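January 29, 2022

Up before it was properly light, which never happens on a day I've nothing booked, and I lay there looking at the wardrobe door that won't shut. It hasn't shut since October. There's a jumper sleeve that pokes out at the bottom like it's trying to get my attention, and this morning I thought right, that's it, today's the day, and then I went down and had two pieces of toast and read the back of the cereal box for a bit.

But I did do it! Kettle on, radio on, old leggings, hair up in the horrible clip. I'd already washed the floral things last night (they'd been at the bottom of the basket for ages, poor things, under the towels) and they dried overnight on the airer in the back room, so I carried the lot up and dumped it on the bed with everything out of the wardrobe and the top two drawers. You never think you own that much until it's all in one heap. I had to go and have a sit on the stairs.

The rule I set myself was that nothing was allowed back in unless it was folded or on a hanger. No stuffing. I'm a terrible stuffer. I also said I'd try everything on and that lasted for exactly one pair of trousers, which I'm not going to talk about.

The Gorden coat is going. I've been saying that for years but it really is this time, it's in the bag by the front door. I bought it in the sale because it had 300 crossed out on the ticket and I thought I'd be a fool not to, and I've worn it to one wedding and one funeral and been too hot at both of them. The Fortin cardigan is staying even though the elbows have gone, I'll put patches on it, I've got some somewhere. Found the somewhere too, in the end. The patches were in the biscuit tin with the spare buttons and a ticket stub from the seaside and 4 of those little gold safety pins I'd bought a whole new packet of last week. Typical.

Anyway, folding. I always start with the easy stuff, T-shirts and that, so it looks as though I'm getting somewhere, and I had the radio on loud and was quite enjoying myself. Then I got on to the floral things and slowed right down. Anything slippery or with a bit of a gathered waist just won't lie flat for me. I do one side over, then the other side over, smooth it down, and by the time I've gone to do the bottom up the first side has slid off again. I've watched people do it in videos where they go flick, flick, done. I go flick, swear, start again.
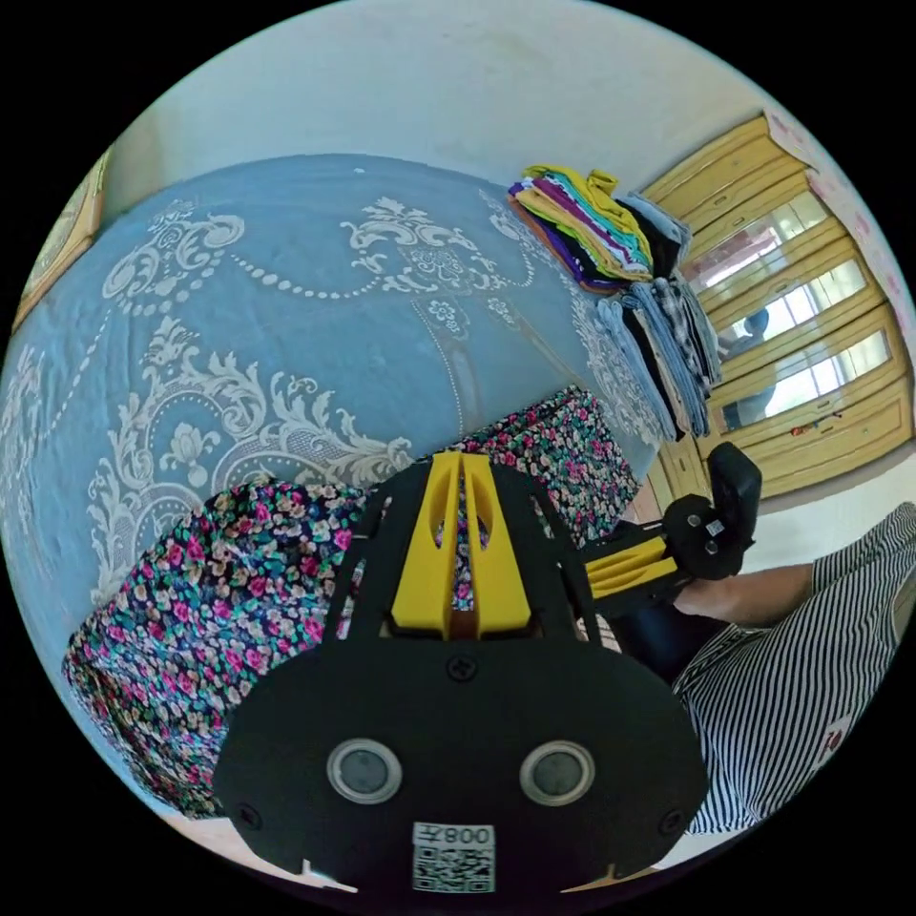
Navy floral on the blue bedspread, with the folded piles up at the far end.

I do love that navy print, mind. All those tiny pink and red and yellow flowers, it's cheerful without shouting, and it goes with every cardigan I've got. I'd have a whole set of curtains in it if I could find enough. And the bedspread was a good buy as well, I'd forgotten how pretty the white scrolly pattern is, because it's normally got half the laundry on top of it. It came from Broltolora when they had the closing down sale and I very nearly got the green. Glad I didn't. The green would've been hospital-ish.

Stopped for lunch, soup and the end of the loaf, and then had to give myself a proper talking to about going back up. Did the sock drawer as a treat (I like socks, they don't argue). 7 odd ones. I've put them in a freezer bag on the windowsill in case the others turn up, and I know full well they'll still be there at Easter.

By four o'clock the wardrobe door shut. I opened it and shut it again a few times just to hear it click. I moved the winter jumpers to the top shelf and put the summer things in the case under the bed, apart from the one dress I might want if we get a nice weekend. There's a gap on the rail now and I've been told by myself very firmly that it isn't for filling.

Still to do: the shoes, the drawer with the scarves, and whatever's in that carrier bag behind the door. I had a quick look in the carrier and it's mostly the Skater leggings I bought for an exercise class I went to twice, plus a swimming costume, so that can wait. Two bags for the charity shop. Must remember to check the coat pockets before it goes, I once gave away a jacket with a perfectly good umbrella in it.

Back's a bit stiff tonight. Beans on toast, bath, and clean sheets if I can be bothered to put them on. They're folded, at least. Sort of a square.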